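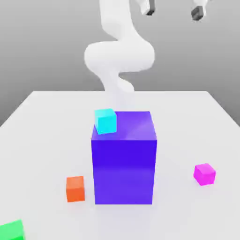
Estow is recruiting 42 adult participants to guide a simulated robot arm and record examples for a learning system. No programming experience is required. Tasks are carried out on screen and involve moving small colored cubes, such as the cyan one resting on the tall purple block, to positions named in written instructions.

Sessions last 2 hours and are held at our Londgate office. Participants must have normal or corrected color vision and be able to use a hand controller comfortably.

Apply in writing to Lorna Dagdag, Participant Coordinator, by 2026-03-15, quoting reference 257. Selected applicants will receive a consent form before their first session.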